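Small-Parts Assembly at the Skildale Bench: Frequently Asked Questions

Who can use the bench?
Anyone who has completed the hand tool induction. Inductions run at 4 p.m. in the Jivthorpe building. Contact Paweena Ongart to be added to the list.

What is the worktop made of, and does it need a mat?
The worktop is light-colored wood with an oiled finish. A mat is not required for ordinary assembly. Use one when working with adhesive or thread-locking fluid. Cured adhesive must not be scraped off with a blade; report it and leave it in place.

How should slim parts be handled?
Hold pins, rods and similar parts by the sides and keep them upright until they are seated. Do not lay them down near the edge. Parts that fall are to be checked for bends before use.

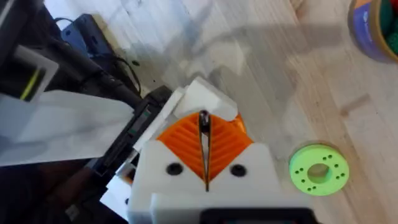 Slim dark part held upright over the wooden surface.

Which screws can be driven with the cordless screwdriver?
Screws into wood or plastic, up to the size marked on the bit case. Start every screw by hand for at least two turns. Machine screws in metal are finished with a hand driver. The clutch should be left on its lowest setting when the tool is returned.

How should the work area be laid out?
Keep the middle of the table for the assembly itself and place tools and loose items to either side. Left-handed users may reverse the layout. Items not needed for the current step go back in the drawer. 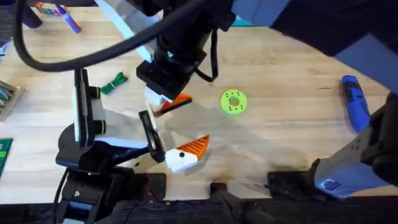
Flat parts with several holes should be laid on the wood before any fastener is selected, so the holes can be compared with the drawing. Mark the starting hole with pencil on masking tape. The lime-green disc to the right of center has a circle of small holes around the larger one in the middle, and on a part like that the starting hole is easily lost once the disc has been turned over. The blue-and-black screwdriver can stay by the right edge during this check.

Can I take ties from the bench?
Yes, for bench work. Ties are issued in packs of 100 and the open pack is kept in the left drawer. For larger quantities, ask Ruwan Abeysekara and quote stock code 3559.

How long can unfinished work be left out?
Up to 20 hours, with a card showing your name and the next step. After that it is moved to the shelf. Work left in a vise is not covered by the card.

How is the worktop cleaned?
Brush first, then wipe along the grain with a barely damp cloth. No solvent. The surface is re-oiled each March, and the bench is closed until the oil has cured.

Where do I report a worn bit or a missing tool?
Call extension 267 or write it in the bench log. Include the bit size.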